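Wanted: people who doubt their laundry detergent

Call for participants, household washing study, Grerevport

Most of what gets said about washing clothes comes from people who sell something to wash them with. We have read a lot of it. Cold water is just as good. One pod does the whole load. Towels need softener, or towels must never see softener, depending on who made the bottle. Very little of this is backed by anything you or we could check, and the part that is backed tends to rest on stain swatches washed in a lab by people in gloves.

The Ostent Household Trials group is looking for 400 households in and near Grerevport to wash their own laundry, in their own machines, and write down what happens. We are a small outfit and we don't have a product. If the answer is that everything works about the same and the cheapest box on the shelf is fine, we will print that.

What we want to find out

Whether people who live with the clothes can tell one detergent from another when the labels are taken off. We ran a smaller round of this last year and got 962 usable wash diaries out of it. The results were messy. People were very sure of themselves in the first week and much less sure by the third, and a fair number gave top marks to a powder they had told us at sign-up they couldn't stand. We don't think that settles anything. It was one round, most of it was done in summer, and people who volunteer for a laundry study may not be like everybody else.

This time we are adding towels, because towels are where the claims get loudest. A towel is supposed to come out "renewed" or "restored," and we would like to know what that means, if it means anything.

What you would do

The study runs for 4 months, starting in November. We send you unmarked tubs of detergent and a set of plain towels. One of the tubs may be close to nothing at all – we won't say which, or whether yours has one. You wash as you normally would. After each load that includes a study towel, you fill in a single page: what went in, what setting you used, how it smelled, how it felt, and whether you would buy whatever was in the tub. The page takes a few minutes. If it takes you longer, write less.

Once a month you mail a towel back to us in the bag provided and we send a fresh one. Please don't iron it, and please don't wash it twice because you feel bad about the state of it. We want the state of it.

Who can take part

You need to be 18 or older, have a working washing machine in your home or regular use of a shared one, and do at least two loads a week. Renters are welcome. So are people who use a laundromat, although you will have to carry the tub with you, and last round some people got tired of that.

We can't take you if anyone in the home has a skin condition that gets worse with a change of detergent, or if you or a close relative work for a company that makes or sells cleaning products. We also can't take more than one person per household, even if you disagree with each other about laundry. You may argue over the diary page, but only one of you fills it in.

You don't need to be careful, tidy, or interested in fabric. We had plenty of careful people last time. What we are short of is people who stuff the drum full, forget the load until morning, and run it again.

What you get

Each household that finishes is paid $894, in four equal parts, one at the end of each month. If you drop out, you keep what you have been paid up to then. You also keep the last set of towels, for whatever they are worth by that point. There is no prize draw and no gift card. We have seen studies that offer a "chance to win" in place of money, and we think you should be suspicious of those too.

What we do with your answers

Your diary pages are stored under a number, with your address kept in a separate place and deleted when the last payment clears. The full set of answers goes up on our site with no names attached. Part of the funding comes from Villura, a rental housing company that wants to know what to put in its shared laundry rooms. Villura does not see the results before you do, and the contract says so. You are free to read that as a promise or as the sort of thing everyone says. We will send a copy of the contract to anyone who asks.

The textile handling is shared with Sæther. That is where the mailed towels go to be weighed and felt, and where the fresh ones are packed.

What we can't promise

We can't promise a clear answer. Your water may be harder than your neighbor's, your machine may be older, and four months is a short time in the life of a towel. We will also be relying on what you write down, and people forget, guess, and fill in three pages at once on the last night of the month. We would like you not to do that. If you do, mark the page and we'll treat it as what it is.

How to sign up

Pick up a form at the front desk of the Ostent office in Grerevport, or ask for one by mail. It asks what you wash with now, how often, and what you believe about it. There are no right answers on the form. Leave blank anything you would sooner not tell us and we will ask only if it matters.

You should hear back within two weeks, yes or no. If we have more sign-ups than places, we draw names, and we do it once.
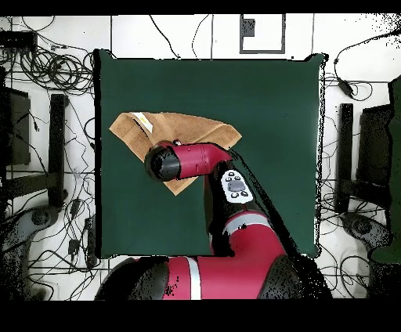
Green work surface, tan cloth under the arm 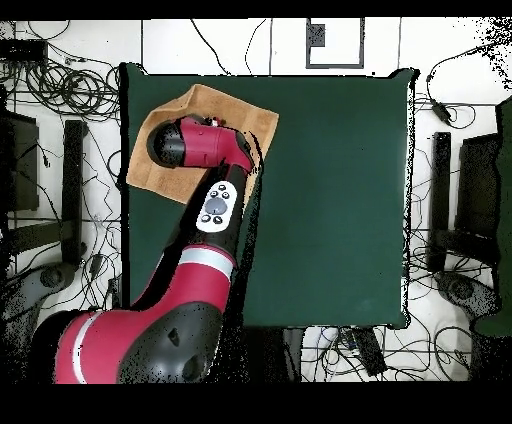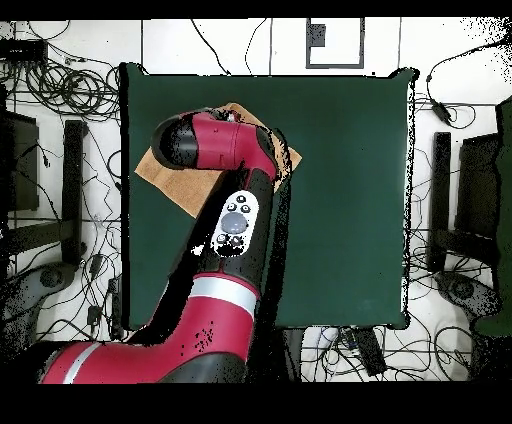 5 min read

Filed under: Calls for participants, Home and laundry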